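Share this page 11 | Comments (6)

Section 4. Setting up a bin-to-tray job

This section covers the first real job most owners give the Pranitz arm: taking small parts out of a bin and putting them where they belong. Read Section 3 (Mounting and Power) first. The steps are the same for a kitchen drawer or a packing bench. How well the arm does them is another matter, and the notes on what to expect come after the steps.

4.1 Before you start

You need the arm mounted and homed, one open-topped bin, at least one tray, and the Kemeys job software, release 402 or later.

CAUTION: Keep hands off the tabletop while the arm is live. The stop button must be within reach of the person running the job.

4.2 Building the job in simulation

Run every new job in simulation before you run it on the table. A crash in the simulator costs you a restart. The same crash on the bench can bend a finger linkage.

1. Open Kemeys and choose New Job, then Bin to Tray.
2. Place the table, the bin and the trays in the scene. Measure your own table and enter the real numbers.
3. Set the bin wall height. If you leave it at zero, the planner will drive the fingers straight through the wall.
4. Mark each tray as Target or Keep Out. Anything the arm has to reach past should be Keep Out.
5. Choose a pick point and press Hover. The gripper stops over the bin with the wrist pointing down.
6. Look at the hover from two or more camera angles before you press Descend.
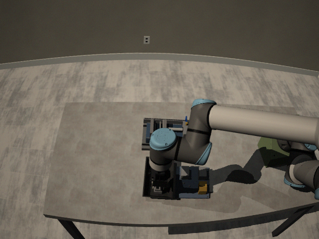

Figure 4-1. Gripper positioned over the bin, simulated view. A small gray item lies inside the bin.

Check the forearm as well as the fingers. On a crowded table the long link and the elbow pass over things the gripper never goes near, and most of the collisions reported to us start there. Move tall items outward or raise the travel height.

NOTE: Dark parts in a dark bin are hard to see, in the simulator and on the bench. Turn up the scene light, or change to a light-colored bin in both places.

4.3 Moving to the bench

7. Save the job and load it to the arm.
8. Run it once at the slowest speed with the bin empty.
9. Add one part. Run it again.
10. Add the rest of the parts only after the single part has been placed cleanly.

If the arm stops with code 246, the fingers closed on nothing. Re-teach the pick point and repeat step 8.

4.4 What to expect

Buyers ask us whether the arm can tidy a workbench or clear a kitchen counter without help. It can't yet. It will sort rigid parts of a known shape from a known bin, and it will keep doing that for a whole shift. Loose bags, cloth, tangled cords and anything shiny still give it trouble. A person is faster at nearly all of these jobs.

Eftychia Tzanetos, who ran the bench trials at our Flostthorpe shop, suggests starting with one kind of part and one tray. Add a second tray when you have gone a full day without a code 246 — most owners try it too soon.

CAUTION: Do not leave the arm running unattended in a home. Children and pets are not detected.

Go to Section 5 for gripper finger replacement.

Section last revised June 25, 2023

We use cookies to remember your manual version and language. Accept | Manage settings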